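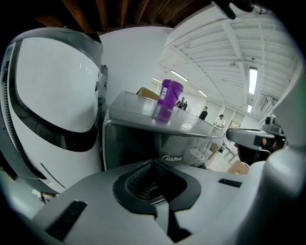 How does a robot learn to pick up a bucket?

Quick answer: it copies people. Lots of people, lots of times.

Think about how you learned to tie your shoes. Somebody showed you. You had a go. You got a knot. They showed you again. A robot needs showing too, but way more than you did. One job might need over 1,000 goes before it gets the idea.

What's a go?

At Skolia we call it an example. A person holds a gripper in their hand. It has two white fingers that can squeeze, and a camera that rides along and records everything. Then you just do a job with it. Grab the purple bucket off the microwave, say. Put it somewhere else. Stop recording. One example, done.

Then put the bucket back and do it again. And again. Yes it gets boring. Florence Sawatzky does 16 in a row, then has a stretch and a biscuit.

Why not do it the same every time?

Because then the robot only learns one thing! If the bucket is always in the same spot, the robot will reach for that spot even when the bucket's gone. Silly robot. So we move stuff. Bucket near the back. Bucket at the front. Different colour bucket. Different room, if we can get one.

Shiny things are tricky as well. The top of a microwave is a bit like a mirror, so the camera sees a purple bucket and a purple smudge under it. Which one do you grab? You know. The computer has to see heaps of examples to work it out.

What about mistakes?

Dropped it? Happens. Bereket Sisay goes through the recordings afterwards and sorts them into 2 piles, keep and dont keep. A bumpy one can still be a keeper if the bucket got there in the end.

Try it at home

Get a friend and a pair of kitchen tongs. Pick up a plastic cup with the tongs and move it, 9 times, starting from a diffrent place each time. Your friend is the robot and watches. Now swap. Put the cup somewhere new and see how they go.

Next page: what the computer does with all those recordings.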